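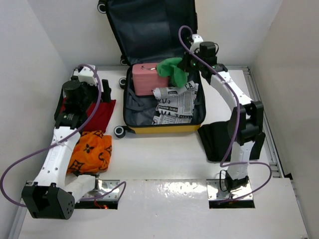 A suitcase is a portable case for clothes and other belongings, usually made of two hinged halves. Hard-shell models keep their shape when empty, and most now stand on four wheels. The lining is fabric, often with straps to hold the contents down. Smaller rigid cases can go inside, with folded or rolled clothing laid beside them.

Closure 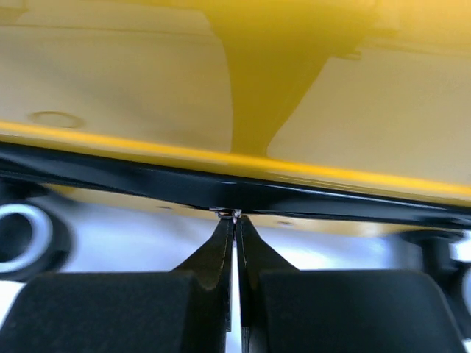
Rim

On a hard shell the two halves meet along a rim, here black between yellow surfaces. Many makers fit a zip; others use latches. The packer Virgilio Buenaventura advised closing a full case slowly – corners first – and checking that no cloth lies across the edge.

See also: Garment bag, Trunk, Vanity case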